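Caring for Leather Things at Home

By Hülya Tuncer

Leather is a skin, and it likes the same things our skin likes: not too much sun, not too much heat, and a little cream from time to time. Many people clean it too strongly and then they wonder why it has cracks.

For the weekly cleaning, a dry soft cloth is enough. Go along the seams also, as the dust sits between the stitches and becomes gray there. An old toothbrush with soft hairs is good for this work. Do not use the kitchen sponge, the green side takes off the color in one minute.

If there is a stain from a cup, mix one small spoon of mild soap in 300 milliliters of lukewarm water. Wet the cloth, squeeze it very well, and wipe the whole surface, also the part without the stain. When you clean only the spot, you get a ring with a dark border. Then let it dry by itself, far from the radiator. I wait 18 hours before I put any cream.
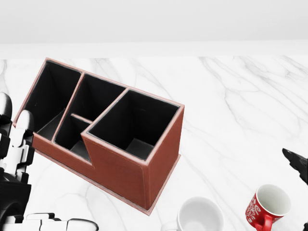

How often should I put cream on leather at home?
Two times in a year is enough for most pieces, for example in April and again before the heating season. A piece near a sunny window can have it one time more.

Take cream the size of a pea and warm it between the fingers. Spread it thin, wait 5 minutes, and rub with a clean cloth until the cloth does not stick anymore. I use the colorless one from Drolent, but my neighbor Chalerm Suksawat makes his own with beeswax and his old armchair looks very nice. Please try every new cream first in a hidden place, under the piece or at the back.

For oil and butter stains, water is of no help. Put corn starch on the stain, leave it over the night and brush it away in the morning. Sometimes it must be repeated. Old oil stains become lighter but usually they stay a little.

Suede is another matter and I will write on it separately. Until then, keep the cream away from it, and the soap too.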